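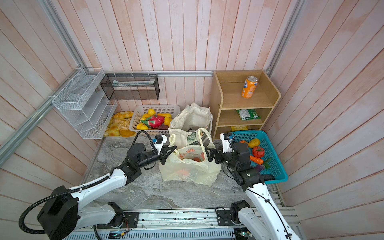 Bag position, middle of the surface. Canvas tote behind, against the wall.

Notebook — bags and packing
February, started 9:40
Present: Ilse, Luuk, me (R. Karam). Jana from lunch on.

Carrying on from the handle notes. Aim for the day was to settle which bag goes into the packing sheet as the standard one, and to write down how it has to be set so that two people get the same start position without asking each other.

Bags on hand

a) Thin plastic shopping bag, pale yellow, translucent, orange fruit print. Two loop handles. From the Pritum box.
b) Canvas tote, cream, printed on one side. Long straps.
c) Paper carrier from Srour, twisted handles. Not used, bottom seam had let go on one side.

Bag (a) does not stand by itself when empty. With an item in the bottom it holds a shape long enough to work with, but the handles fold in toward the mouth within a minute or so. Ilse's fix from last month still works: pull both handles up together, hold, spread them outward, then let go. If they are spread first and then pulled up, one side always ends up lower.

Bag (b) stands if it is leaned on something. It slumps, and the mouth opens toward whichever side has less in it. Straps fall wherever they like. Luuk wants to keep it for the second half of the sheet (soft bag, mixed load) and I agree, but it should not be the first bag anyone is given.

Load

Started with the 300 g item in (a). Fine. Plastic stretches a little at the handle roots and recovers. Went up by adding the small weights from the Drirkeck set until the handle roots began to whiten. I stopped there and did not go to failure, as there is only a short stack of this print left. Whitening was on the left handle first in both bags tried. Could be the way I was holding it. Repeat with Luuk lifting.

154 g alone is too light for (a). The bag drifts when the door is opened and the base does not sit flat. Do not use below 300.

Item placement matters more than weight up to this point. An item in the middle of the base gives a level lift. An item pushed into a corner tips the bag, and the high-side handle goes slack. Round items find the corner on their own as soon as the bag moves. Tried a folded sheet of paper under the item to stop the rolling. It helped, but it changes how the bottom drapes, so it is not going in the sheet.

Surface

The marble-pattern top is slippery for thin plastic. If one handle is pulled before the other, the whole bag slides toward that side before it lifts. Measured slide with a tape, 2 cm on a slow pull. Faster pull gave more, not measured, tape was in the way. Canvas hardly moves on the same top.

Wiped the surface down at 11:15 and repeated. No difference I would put a number on.

Jana asked whether a mat would be simpler. It would, but Hauke's earlier sheets were all done on the bare top and we would lose the comparison. Leave as is. Note it in the header of the sheet so the next person doesn't go looking for a mat.

Setting procedure, draft

1. Bag flat on the surface, print facing up. Smooth out with the side of the hand.
2. Open the mouth. Put the item in the middle of the base.
3. Stand the bag up. Both handles up together, hold, spread, release.
4. Check handle height left and right by eye. If one is clearly lower, go back to 3, do not correct one handle alone.
5. Lift by both handles, straight up. Put down again in the same spot.
6. After 5 lifts take a new bag. The creases at the handle roots stay in and the handles stop folding the same way.

Ilse and Luuk each ran the draft cold, without me talking. Ilse had no questions. Luuk read step 3 as one handle at a time, so "together" has been underlined on the paper copy. He also wanted a picture of the handle spread. Agreed, to be added by him.

Time per setting was nearly a minute at the start and shorter once the hand got used to it. Not worth logging.

Storage

Used bags go flat, not balled up. A balled bag keeps its wrinkles and is no good for step 1. Items for the mixed load can stay in the tote between runs. The Grurex delivery has the same bag size listed in a heavier film; if it is really the same cut we could switch and stop rationing the fruit ones. Hauke has the order slip.

Open

— Left handle whitening, repeat with another person lifting.
— Tote: find a way to describe a repeatable strap position in words. Two attempts so far, both too long.
— Srour carriers: ask if the rest of the pack has the same seam problem before throwing any out.
— Ask Hauke about film thickness on the Grurex slip.
— Type up the draft, version to Jana for reading.

Stopped 15:50. Weights back in the Drirkeck case, lid latch is loose again.

RK

Recent entries
Handle notes, loop and twisted
Folding flat bags, three ways compared
Drirkeck weights: check against the bench scale
Tape and labels, what sticks to thin film
Mixed load list (H. Görtz)

Workshop notebook, internal pages | Contact: Jana Meinecke | Back to top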